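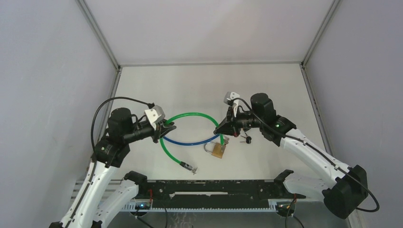 Where we are with the two-arm cell
Progress report, January 6, 2021

Happy new year from all of us at Stistari! You asked for less jargon this time and more about how people are getting on, so I'll try (stop me if I slip).

Quick status first. The cell is up, the safety panels passed their check in December, and we've spent 23 of the 80 shifts your grant covers. The spending sheet is attached separately. The Holovko invoice for spare fingers still hasn't come in, so that line will look too healthy until it does.

Handling work

Hoses came first because they're what the bench crew complained about most. They flop, they spring back, and a person ends up with one end in each hand and no hand left for the fitting. Two arms can hold both ends up and a person can get on with something else. We're running green and blue ones together now, and I'll admit I stand there and watch more than I should!

The small metal parts are slower going. A padlock is a fussy little thing to get hold of, and both arms have to come in close without bumping each other, so we keep the speed low.
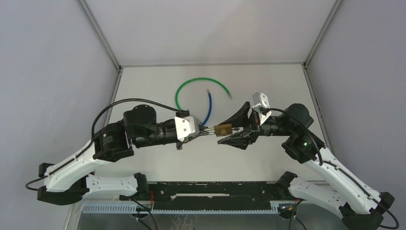
We've logged 400 tries on that kind of close-in work and want 600 before we let Ranerus see any numbers. Please don't pass anything along to them yet.

What it means for the crew

Two people have moved from the bench to setting up and minding the cell. One loves it. The other misses the chatter at the bench and has asked to split the week, and I said yes. The rest wanted to know whether hours would be cut, so I read them the line in our agreement with you that says they won't. I'd like that line repeated in the Edano extension, word for word if possible.

Sore wrists still come up at every Monday talk, but less from the hose side, which I'm really happy about.

Still open: training pay for the setup role, and a second stool by the cell (yes, I'm asking you for a stool).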